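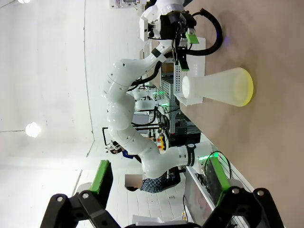
Photo: Karlijn Dijkstra

I pour a lot of stuff through funnels. Flavored vinegar, lamp oil, the lemon syrup I make every March, and for years I ended up with a sticky ring on the counter. These days I work over a plastic conical flask with a translucent funnel, and my counter is so much happier!

First, rinse the flask and let it drain on its side (mouth slightly down if you can manage it). Then stand it up in the middle of the table, well away from the edge, and put the cap where you can reach it.

Seat the funnel in the neck and give it a tiny lift by the tab, maybe the width of a coin. Air has to get out or the liquid just sits there and burps at you. I measure 85 ml in a tall cylinder and pour it down the side of the funnel, slow and steady, then wait for the last drips before adding more. 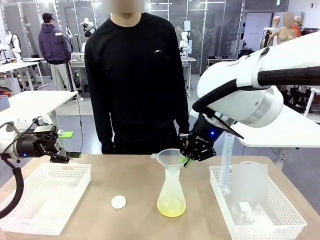 Do I need a new funnel for every liquid?
One is plenty for most kitchens, as long as you wash it with warm soapy water in between. I keep a second one just for oil.

When you're done, lift the funnel straight up, park it in a basket and cap the flask.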